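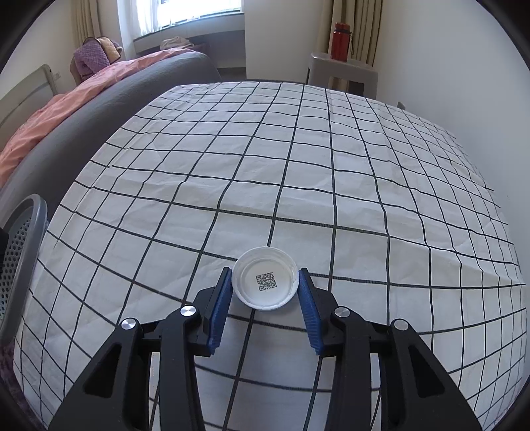

Small leftover tubs are good for sorting screws, buttons and picture hooks in a kitchen drawer. Wash them in hot water with a little dish soap and leave them upside down overnight. A round white one with a QR code printed on the flat bottom works as well as any other, and the code disappears once the tub is full. Skip anything that held bleach or paint.

Line the drawer with shelf paper first. The Prirnholm roll is 780 inches long and did all of our drawers with roughly 40 inches left over.

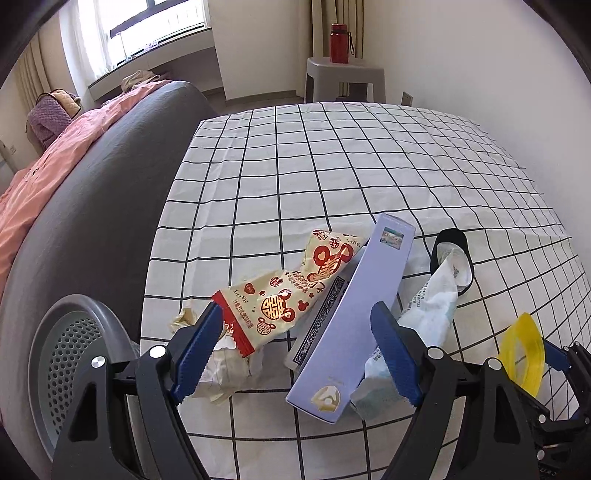

Cut each piece 2 inches longer than the drawer and trim it in place with a utility knife. Heavy tubs go at the front. If they slide, put a dab of poster putty under each one.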